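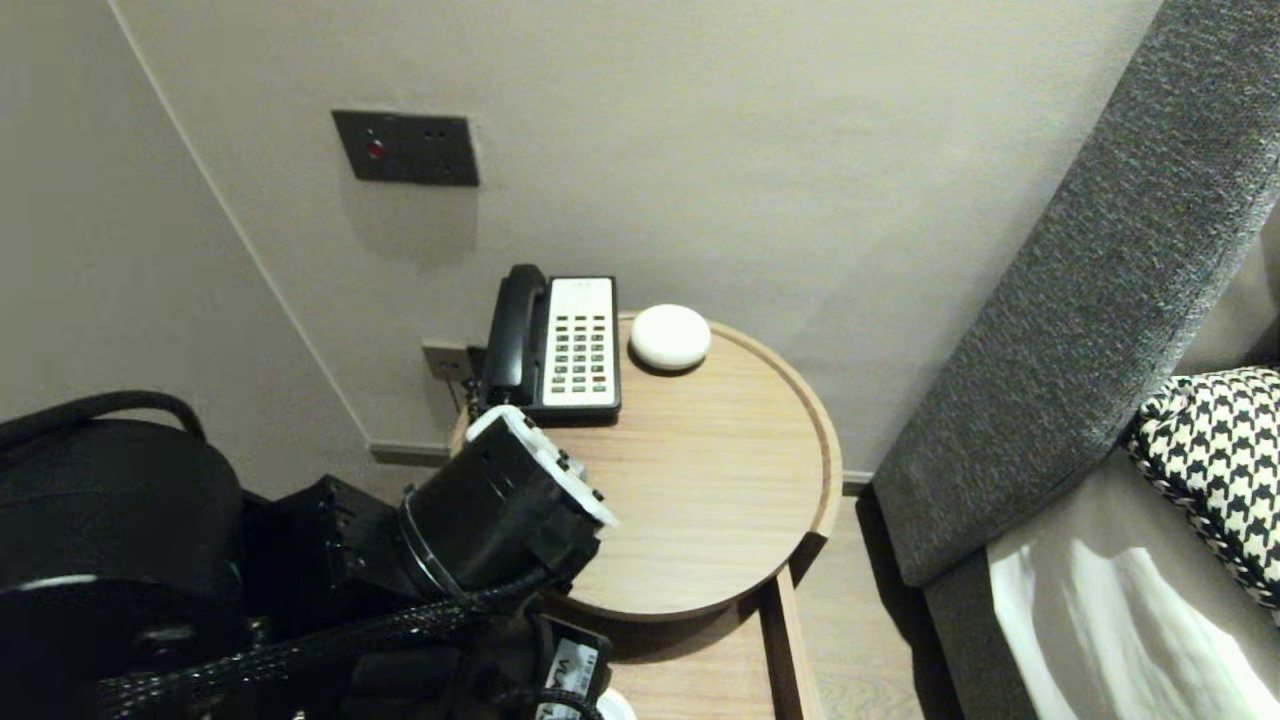 Fig. 1. Arm over the side table, phone at the back.

Sondwood project – progress report, June
Oona Mustonen

Goal this term: get the arm to reach a small round table in a furnished room and stop above the top without bumping the raised rim. Grasping comes later.

What got done. Base calibration redone. Approach path cut down to 3 waypoints, the old one swung too wide near the sofa side. Speed limit set to 200 mm/s for now, might go up.

Problems. The phone cord drops behind the table and the planner doesnt know about it at all. Added a keep-out box along the back wall – crude but ok. Braided cable on the arm needs a better tie point, it pulls when the elbow folds. Depth readings on pale wood are noisy, havent fixed that.

Logging: 1000 samples per run, then the file gets cut off. Need to change the buffer size before we do longer runs.

Next: lower the gripper to the tabletop, try the white puck as first object, then the handset if theres time. Write up the error tabel for the final report.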